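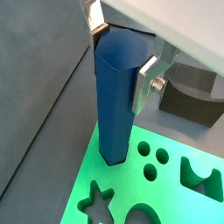 Ticket 42: Jog wheel drifts and tempo fader jumps on Flurell deck controller
Status: Solved
Opened by: Kwok-wai Shek
Product: Flurell two-deck controller, used with Clutau mixing software
Date opened: May 12, 2019

Kwok-wai Shek wrote:

Hi all! First off, I love this controller. I picked it up in April and I've been mixing on it nearly every night (my neighbors are being very patient). The wheels feel great and the filter knobs are so much fun that I have to stop myself from using them on every single track.

Two things are bugging me though. The left jog wheel drifts. If I load a track and pause it, the playhead creeps forward very slowly without me touching anything. The right one is rock solid. Also, the left tempo fader jumps when I pass the center, so I'll be easing down from +1 and suddenly I'm at -3 percent. Pretty exciting in the middle of a blend!

What I've tried so far:
- different USB cable, no change
- other USB port, no change
- reinstalled Clutau, no change
- swapped decks in the software, and the drift stays with the left wheel

Running on a laptop, buffer at 10 ms, no hub.

Dana (support) wrote:

Hi Kwok-wai, thanks for the great write-up, swapping the decks was a smart test! It tells us the wheel is sending movement messages while it's at rest, so Clutau is only doing what it's told.

Please try a calibration:
1. Quit Clutau completely.
2. Unplug the controller.
3. Hold both left and right CUE buttons and plug it back in. The pad lights will go amber.
4. Keep your hands off the wheels until the lights turn off.
5. Slide each tempo fader all the way up, all the way down, then back to the center click.
6. Press SHIFT on the left side to save.

Then open Clutau and let a paused track sit for a few minutes. Also, could you tell me the firmware number? It's in Settings, Controllers, Device Info.

Kwok-wai Shek wrote:

Oh wow, I had no idea there was a calibration mode! Firmware says 1.10.

Results: the fader is SO much better. No jump at all, smooth the whole way through the center. The wheel still drifts, slower than before but it's there. I left a track paused while I made coffee and it had moved by around 3 beats when I came back.

Dana (support) wrote:

Yay for the fader! Firmware 1.10 is the likely cause of the rest. The touch sensor threshold on that version is set very low, and 1.21 raises it. Grab the updater from the downloads page, run it with the controller plugged straight into the laptop, and do the calibration again afterward. The update clears the saved values, so please don't skip that part.

If you use a custom mapping, export it first.

Betancur wrote:

Jumping in as another owner, I had the same creep on my right wheel and 1.21 cured it. One tip: in Clutau the jog sensitivity goes back to default after the update, so scratching felt really sluggish until I set it back to 42. Took me a whole evening to find that slider!

Kwok-wai Shek wrote:

Updated, calibrated, sensitivity set to 42 (thank you Betancur, that feels perfect). Paused track on the left deck, went and ate dinner, came back, and the playhead is exactly where I left it!!

I did a long mix afterward to be sure and both decks held together beautifully. My custom pads came back fine from the export too. You can close this one. Thanks so much, Dana, I'm off to play some more!

Dana (support) wrote:

Fantastic, enjoy! Closing as solved. If the drift comes back, reply here and the ticket will reopen.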